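One Bin, One Lamp, and a Table You Can Finally Use

The woman who runs the craft tables at Zeltstead has strong feelings about plastic bins. We had barely sat down before she was telling me which ones stack, which ones crack, and why she gave away every lidded box she owned.

"A lid is a place to put more stuff!" she says, laughing. "You close it, you set a roll of tape on it, and now you can't get into the box anymore. I want to look in, reach in, and get back to what I was making."

She asked me to leave her name out of this, so I will, but anyone who has spent an August at Zeltstead will know the voice. She helps people set up shared worktables, the kind where a dozen projects pass through in a day and everything has to be put away by dinner. I came with a notebook full of questions about glue. We got to maybe half of them – she is wonderful at wandering off the subject.

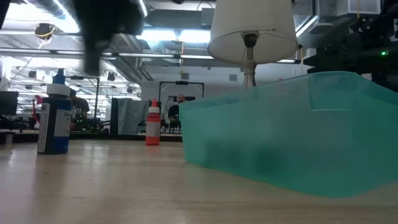
4 min read

Her rule for a shared table is that each one gets a bin, and the bin should be see-through, or close to it. The teal-green one is her favorite kind. It has rounded corners, so a rag gets all the way into them, and a bit of a rim to grab on to.

"Color is fine," she tells me. "People think it has to be clear as glass. It doesn't. You only need enough of a shape coming through the side to know whether it's worth getting up for."

And the bottles? She lights up. She keeps pointed-cap bottles out on the table during work time, standing up, and she picks them so the caps don't match. Blue and red are far enough apart that you can ask somebody for "the blue one" without looking up from your paper.

"I used to have a row that were all the same," she says. "You'd pick one up, read the label, put it back, pick up the next one. It sounds like nothing, but do that all afternoon and you want to go home. Now I buy by the cap. I really do! I stand in the store looking at the tops."

She once tried a proper system. It was called Piltis, a set of printed cards and colored dots that a friend of hers had worked up, and it asked you to give every single item a number. She got as far as 294 before she quit.

"I had a number on a thimble," she says. "I had a number on the bag the numbers came in. The card for the thimble was bigger than the thimble." She still has the dots and uses them for birthday cards.

What stayed with her from that summer was the plain word label. Not codes, just the name of the thing, in dark letters on a white sticker. I asked whether anybody really needs the word LAMP on a lamp, and she was ready for me.

"Everybody teases me about that one. But the label isn't there to teach you what a lamp is. It's there so that when you're clearing up, you treat it as a thing that's on the list. It goes somewhere. Furniture never gets put away, because people look straight past it. Put a sticker on the base and it belongs to the tidying."

She is just as firm about cords. A cord that runs loose across a table will catch a sleeve sooner or later, so hers get wound around the stem, low down, with some slack left in the loops. Pulling it tight is hard on the wire where it meets the base, she says, and a see-through cord is easy to miss against pale wood.

"Low and loose," she says. "That's all I say to people now. I used to give a whole talk."

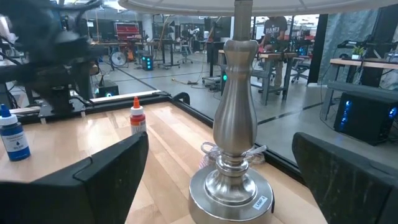 Picking a lamp for a worktable

You might expect her to go for something bendy with a clamp. She doesn't. She likes an ordinary table lamp with a pale shade and a wide, heavy-looking foot, the sort that would be just as happy next to a sofa.

"A wide base forgives you," she says. "You bump the table, you bump it again, it stays where it is. And I love silver ones with a bit of shape to them, a belly in the middle. Why shouldn't the table be pretty while you work? You're going to be looking at it for hours."

Her worst buy was a thin black reading lamp at the Aquino flea market, which tipped over into a tray of paint its first evening out. Her best was 2 shades from the same seller, off-white, which she has moved from lamp to lamp ever since.

We finished with the question I ask everyone, which is what she would do with more room. She has been offered some, over at the Tikatard building, and has been thinking it over.

"More tables, sure. Same bins, though," she says. "And I'd need a lot more stickers."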